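The Sandberg Road Crumpets

I should say at the start that I had never made a crumpet in my life when I put my name down for the Iltley Bake. I'd made scones, I'd made a lemon drizzle that people were kind about, and once I made a trifle that had to be drunk. But the form had a box for crumpets with only one name in it, Zinhle Zwane, and I thought, well, second out of two is still second!

So there I was at six in the morning with yeast all over the worktop and my gran's rings (the metal sort, for crumpets, she wasn't buried in them) greased and lined up in the pan. The batter looked lovely. It had that frothy, slightly beery thing going on. I poured it in, turned the gas down low and waited for the holes.

No holes. I had made four very small, very thick pancakes.

I rang Zinhle. I know, ringing the competition, but she lives two doors down on Sandberg Road and I could see her kitchen light was on. 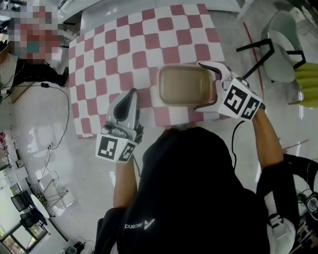
Too thick, Zinhle said, before I'd even finished telling her. Let it down with warm water, a splash at a time, and for heaven's sake put the bicarb in last. And had I rested it? I had not rested it. I'd rested myself, with a cup of tea, which she said didn't count.

I did as I was told. Warm water, bicarb, a good beating, then 90 minutes under a tea towel while I paced up and down and ate the failures with jam. They were quite nice, as it goes. A bit like eating a bath mat, but a buttery one.

The second lot went in and I crouched down next to the hob with my glasses steaming up. One bubble. Then another one next to it, and then the whole top was popping away like a puddle in the rain, and I shouted so loudly that the cat left through the window.

By ten I was in the Romberg Hall with my crumpets under a cloth, trying to look like a woman who did this all the time. Zinhle's were already out. They were perfect, the cow.

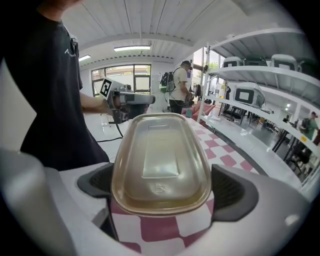 Which flour did you use, the judge wanted to know, and I said Conora strong white, and she said hm, and wrote something down that was a lot longer than hm.

I came second. Zinhle got the rosette and I got a card with my name spelt wrong, and we walked home up the hill sharing what was left out of the tin. She wants to try muffins next April. I've told her I'm going in for marmalade.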